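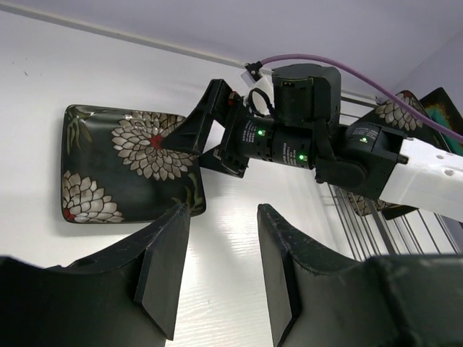 Gesgate Tableware Reuse Scheme – progress report to the Zundine fund
May 13, 2024
By Leire Cantero

The scheme collects surplus ceramic tableware from households and closed restaurants and passes it to community kitchens. The period under review began in February. Four kitchens now receive regular deliveries, as set out in the grant agreement.

Intake reached 69 crates. Almost 10 were rejected for chips or crazed glaze and sent to the Dasta yard for crushing. Sorting is done by size and stackability; pattern is not recorded.

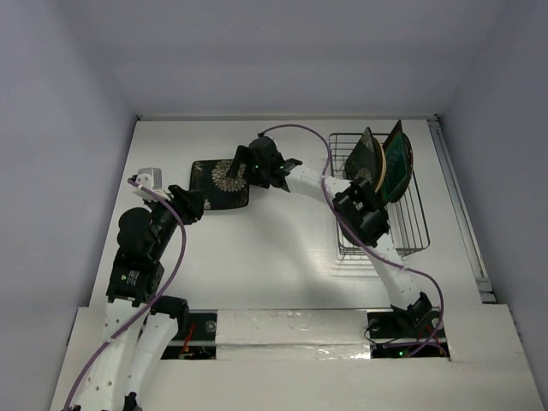 White work surface with metal rail at right.

Storage remains the main constraint. The Gesgate unit holds 35 crates on fixed shelving, and the remainder stands on pallets in the corridor. Marcelino Barroso has obtained a quotation for additional shelving from De Luca – the cost falls within the equipment line and no transfer between budget lines is requested.

Glaze testing is behind schedule. Older decorated pieces are held back from food use until lead results are available, and the laboratory has twice moved its delivery date. Held pieces are stored separately.

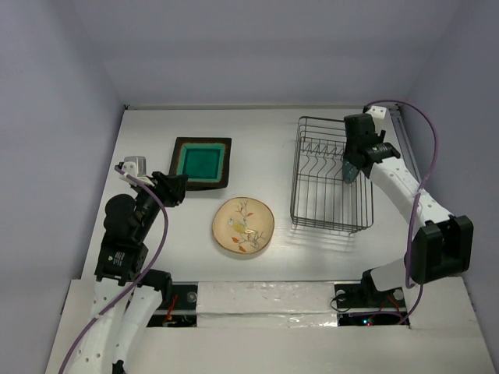
Square plate with teal-green center, round plate with painted bird, wire dish rack.

Next period: install shelving, clear the testing backlog, revise the delivery route.

Comments

Freya Yeoman: Does the rejected figure include lids? Ours were counted apart last time.

Telmo Vallejo: Please send the shelving quotation with the next claim form.

Janaka Navaratnam: Our kitchen could take more soup bowls. Side plates are sufficient for now.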